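Print this page | E-mail this page

Fullstead to Open Second Furniture Reuse Center in Ganlow

GANLOW, 13/01/2023 – Fullstead, the household furniture reuse group, will open a second center in Ganlow this spring. The new site will take in tables, shelves, desks and bed frames from local homes, check and repair them, and pass them on at low cost to people setting up a household.

The center will occupy the former Pongsiri warehouse on the east side of town. Fullstead has signed a lease on the building for 15 years. The ground floor will hold the drop-off area, the repair shop and a sales room. Offices and a training room will go upstairs once the wiring has been replaced.

Fullstead's first center, in Zundau, handled 1276 pieces of furniture last year. Most were tables and shelving units. The group turned away donors on several occasions in October, when its storage area was full.

"Zundau has run out of floor space, and a good part of what comes in there is driven over from Ganlow anyway," said Leonie Albers, director of Fullstead. "Opening here saves people the trip and lets us say yes more often."

The Ganlow center will have room for 2000 pieces at a time. It will also keep loose parts such as table tops, legs, drawers and shelf boards, which will be sorted by size and sold separately. Customers at Zundau have asked for these for years, mainly to replace a damaged part at home. 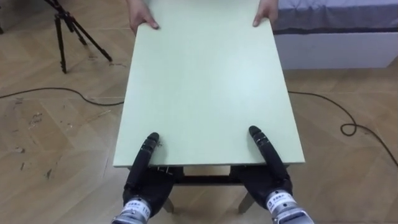

Ifor Lougher said he had spent most of last fall looking for a replacement top for his kitchen table and had been offered only complete tables. He would have bought a used top the same day if there had been a place that sold one, he said, and he hoped the parts section would be open on evenings as well.

Opening hours have not been set. Fullstead expects to keep the sales room open late at least one evening a week and will announce the schedule before the doors open.

Donations will be accepted at the loading entrance during sales hours. Furniture should be clean and dry, and screws and fittings should be taped to the piece in a bag. Mattresses, upholstered chairs and electrical appliances cannot be accepted. A pickup service for large items will be offered inside the town limits – the fee will be the same as in Zundau.

Fullstead is hiring for the repair shop and the sales room. Application forms are available at the Zundau front desk.

Media contact: Fullstead press office, Zundau

Sign up for our newsletter to receive Fullstead news by e-mail. You can unsubscribe at any time.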